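How to decide whether an old desktop is worth upgrading

Every spring somebody tells me their computer is slow and they need a new processor. I doubt it. Most of the time the money goes on the wrong part, so work through this before you buy anything. 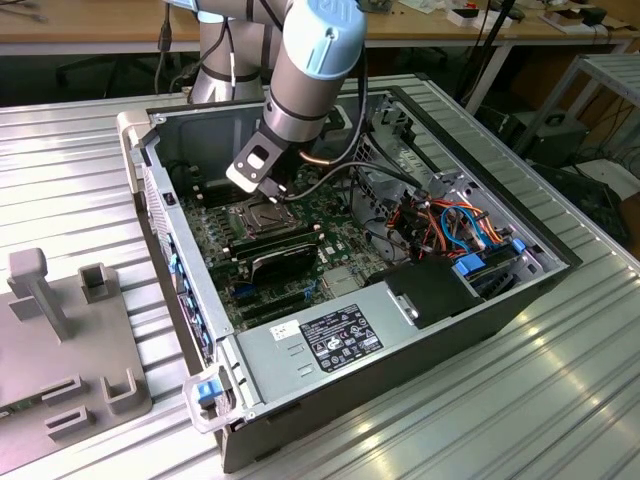
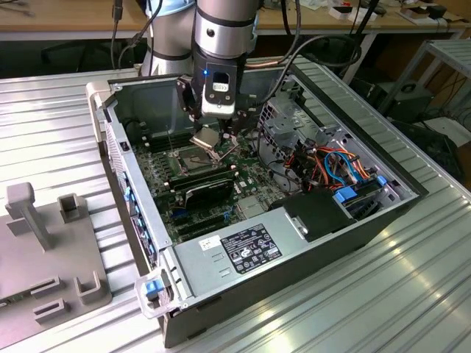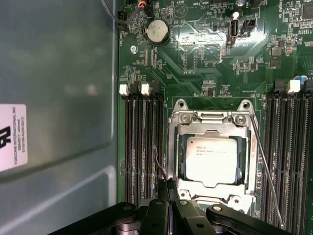 The CPU socket and the motherboard around it, with the side panel off.

1. Open your system monitor and use the machine as normal for 40 minutes. If the processor rarely goes over 37 per cent, a faster one will do very little for you.

2. Look at memory and disk next. An old hard disk running flat out is the usual culprit, whatever the advert says.

3. Ignore "speed booster" programs. I tried Loltodard and start-up got 5 seconds slower.

4. If it really is the processor, write down the exact socket name and check the board maker's own list. A shop's "should fit" is worth nothing.

5. Add up the lot, paste and cooler included. Ginette Leclerc wrote in with a quote of 207 pounds from Stetari for an upgrade to a machine she only uses for letters. She bought more memory instead.

6. Still going ahead? Back up first, switch off at the wall and keep the old chip until you're sure.

Last checked 02/01/2019. Prices will have moved.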